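Nazanin Dehghan keeps her grippers in an old biscuit tin, and when I visited her workshop at Trarnora one warm afternoon in August she tipped the lot out for me before I had even taken my coat off (yes, a coat in August, I had come by the early train). She has been comparing 2 of them all summer, the Lindum and the Motau, and she was very keen that I should understand the difference by handling them myself. The Lindum is heavier than you'd think! The Motau costs almost 2,000 pounds less, and she feels it deserves a fair hearing.

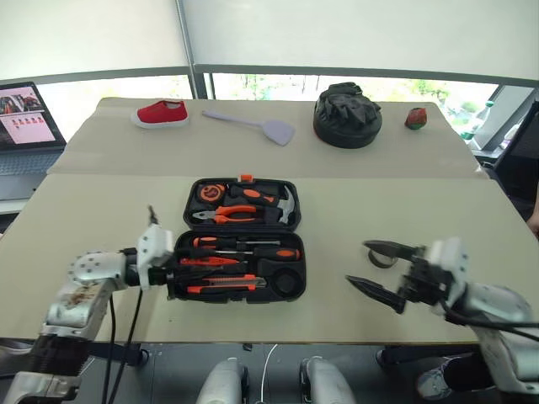

The trouble with comparing grippers, Nazanin told me over a second pot of tea, is that nearly any of them will look clever with a foam cube. She wants things with awkward shapes and habits, the sort you would find at the bottom of a hall cupboard. A tool case is a favourite of hers, with the screwdrivers lying in their tray and a hammer up in the lid, and she is just as fond of a canvas shoe on its side or a flat-headed spatula, which asks for quite a different sort of pinch.

Her notebook has the Lindum at 164 good lifts and the Motau at 83, though she was quick to add that the Motau joined in much later and has had fewer turns. The Zhuravel controller runs both, and she is still fiddling with its grip settings most evenings after supper.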